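Panivero presenta Serkier, un servicio de lavado y trazabilidad de ropa plana para alojamientos de pequeño tamaño

La empresa de lavandería industrial Panivero pondrá en marcha en octubre Serkier, un servicio de recogida, lavado y reposición de ropa de cama y de baño dirigido a hostales, casas rurales, albergues y residencias de estudiantes. El servicio se prestará desde la planta de Grendoveo y sustituye a la tarifa por kilo que la compañía aplicaba hasta ahora a los clientes de menor volumen.

Serkier factura por pieza procesada. Cada artículo lleva una etiqueta textil termosellada con un código único, que se lee en tres puntos: entrada en planta, salida del túnel de acabado y carga en el vehículo de reparto. El cliente recibe con cada entrega un albarán electrónico en el que figuran las piezas devueltas, las retenidas para repaso y las dadas de baja, con indicación del motivo.

La fase piloto se desarrolló con 7 establecimientos y un parque de 467 juegos de cama, entendiendo por juego una sábana bajera ajustable, una encimera y una funda de almohada. Durante ese periodo se fijaron los parámetros de lavado por familia de tejido y se revisó el criterio de clasificación en origen. El manual de clasificación distingue 4 grupos: blanco de baño, blanco de cama, color de cama y prendas del usuario. Este último grupo se introdujo a petición de las residencias, en las que las camisetas y otras prendas personales llegaban mezcladas con la ropa plana.

Ropa de cama en tonos verdosos y caqui, toallas blancas y prendas en azul:

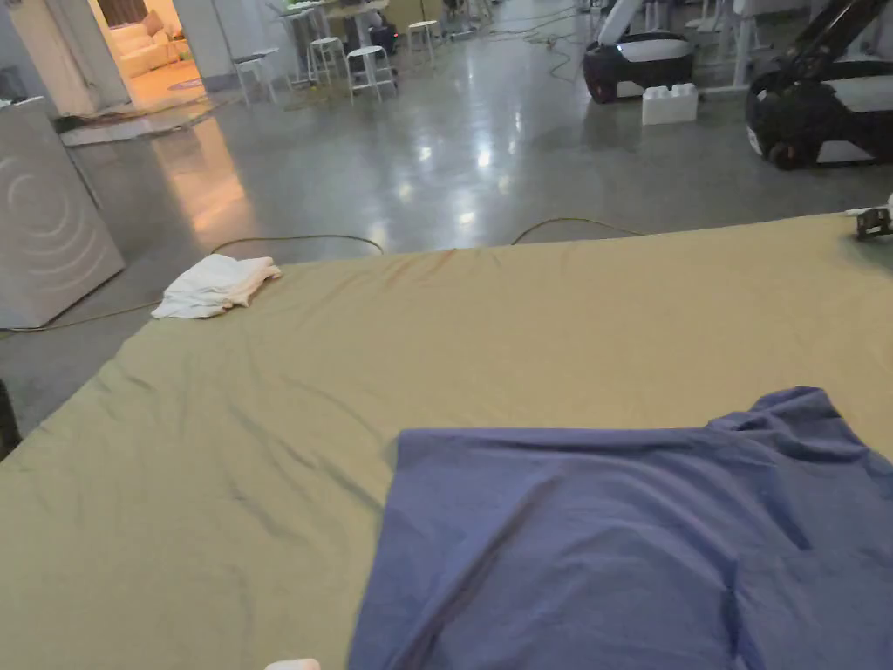
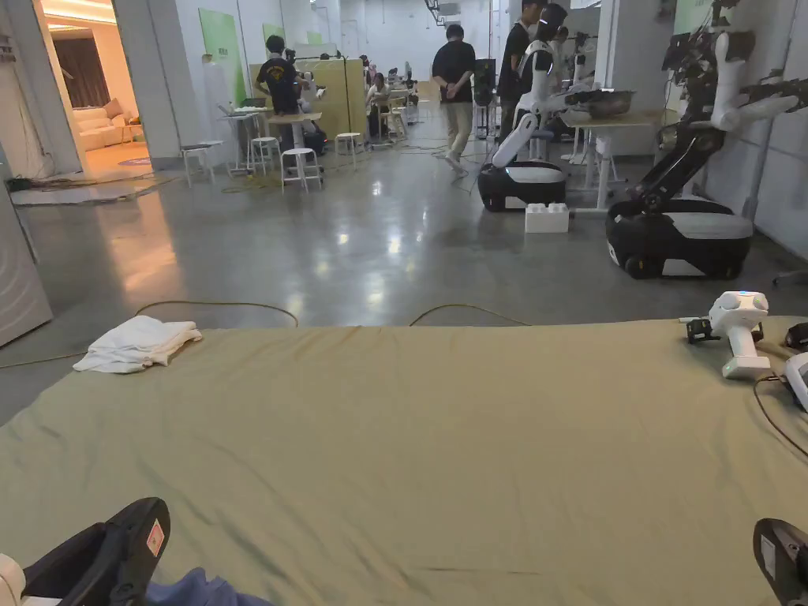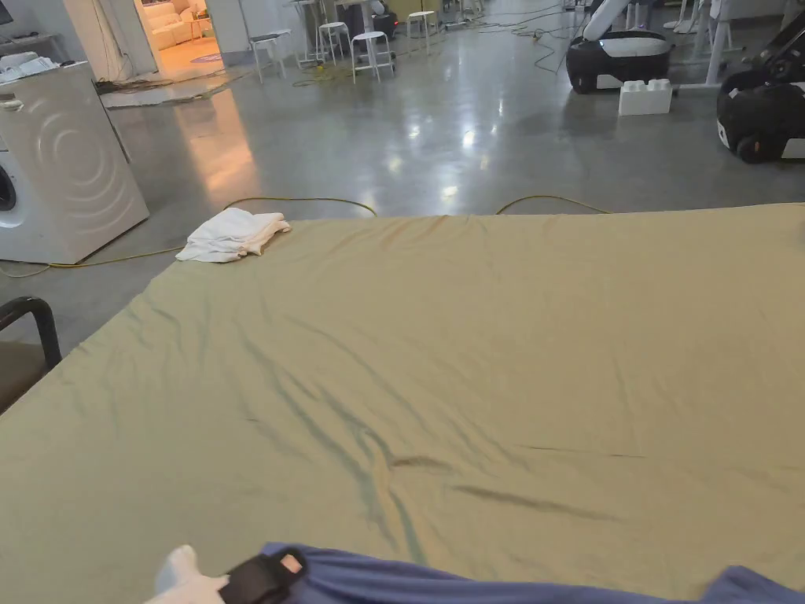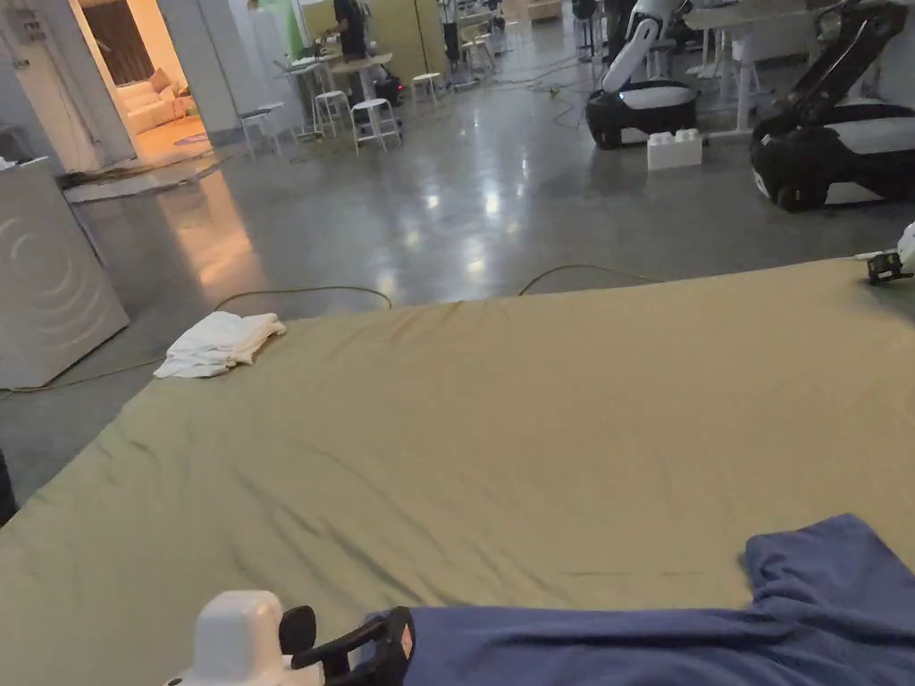 El lavado de la ropa de color se realiza a temperatura inferior a la del blanco y con detergente sin blanqueantes ópticos. La desinfección se completa con ácido peracético en la fase de aclarado, dosificado por bomba peristáltica y registrado en el autómata de cada máquina. Las sábanas bajeras ajustables no pasan por la calandra: el elástico perimetral se degrada por contacto térmico, por lo que se secan en tambor con extracción a humedad residual controlada y se pliegan aparte. El cliente debe contar con que estas piezas se entregan con un nivel de arruga superior al de las encimeras, circunstancia recogida en las condiciones del servicio.

Las toallas se entregan plegadas en tres, con el canto hacia el exterior, en paquetes retractilados. El plegado puede modificarse por contrato para adaptarlo a la profundidad de las estanterías del establecimiento. Las prendas del usuario se devuelven en bolsa individual identificada, sin planchar.

«El coste por kilo penalizaba a quien enviaba rizo y favorecía a quien enviaba sábana fina, cuando el consumo de agua y de energía de ambas cargas no guarda esa proporción», explica Damian Czerwiński, director técnico de Panivero. «Con la lectura por pieza podemos imputar el gasto a cada familia y dar de baja un artículo antes de que llegue roto a una habitación».

La vida útil prevista de cada pieza se establece por número de ciclos. Al alcanzar el umbral asignado a su familia, el artículo pasa a inspección en mesa retroiluminada, donde se comprueban desgaste, manchas persistentes y estado de las costuras. Las piezas rechazadas se destinan a trapo industrial o se remiten a un gestor de residuos textiles.

La integración informática corre a cargo de Adamczyk, proveedor de los arcos de lectura y del programa de gestión de albaranes. El sistema permite exportar los movimientos en formato de hoja de cálculo y admite la carga de inventarios previos. Los clientes que ya dispongan de ropa propia podrán incorporarla al servicio previa inspección y etiquetado en planta; no se admitirán piezas con apresto ignífugo, plumón ni fibras con recubrimiento impermeable.

La capacidad asignada a Serkier en su primera fase es de 700 juegos de cama por turno. Las recogidas se efectuarán antes de las 11:00 y la reposición se realizará en la siguiente ruta programada. Los pedidos urgentes se atenderán con cargo al remanente de alquiler, sujeto a disponibilidad de tallas y colores.

El periodo de alta para alojamientos del área de reparto de Grendoveo está abierto. Las condiciones de contratación, la tabla de ciclos por familia de tejido y el manual de clasificación en origen pueden solicitarse al departamento comercial de Panivero.

Sobre Panivero

Panivero es una empresa dedicada al lavado industrial y al alquiler de textiles para hostelería y residencias. Presta servicios de ropa plana, rizo y vestuario laboral desde su planta de Grendoveo.

Contacto para medios: Departamento de Comunicación de Panivero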